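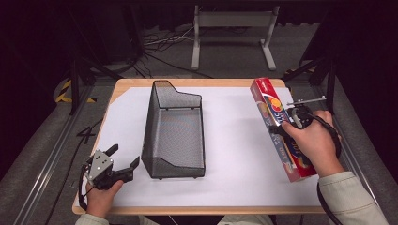
What has to be checked before a pair of hand-held grippers is used at a station? Finger alignment, cable slack and the mounting screws, in that order, with the paper on the table replaced first if it has creased.

Posted in March by the Pilley station group
Category: Student Work / Lab Reports / Automation

3. Setup and upkeep of Station 4

Station 4 has a light wooden table inside a metal rail structure, two black hand-held grippers on cables, and a sheet of white paper covering most of the tabletop. The test task is placing a long carton in a black wire-mesh basket. The basket stands upright, left of center, with its slanted lip toward the operator. It is set down empty at the start of every run.

3.1 Grippers

Each gripper is opened fully and closed on nothing. If the fingertips do not meet squarely, the two finger screws are loosened, the fingers are pressed together by hand and the screws are retightened. The left unit needed this twice during the term. We first blamed the Drukel controller and lost an afternoon to it. The fault was a finger screw that had backed out.

The silver plate on the left unit has several small holes. Only the ones in use get threadlocker.

3.2 Cables

Each cable drops from its gripper past the side of the table. Early on we taped the cables to the rail, and the right one pulled tight when the carton was held on a diagonal. The tape was removed. A cable tester from Coutinho showed no broken conductors.

3.3 Paper and floor

The paper must lie flat under the basket feet. A strip of bare wood is left at the far and left edges so that a shifted sheet shows up quickly. The station number is handwritten on the carpet and has to be redrawn when it fades. Hazard tape is pressed down again at the start of a shift.

3.4 Remaining problems

Zero drift in the Notell encoder on the right unit is unresolved. Rehoming clears it for a while. Log entries are in Appendix B.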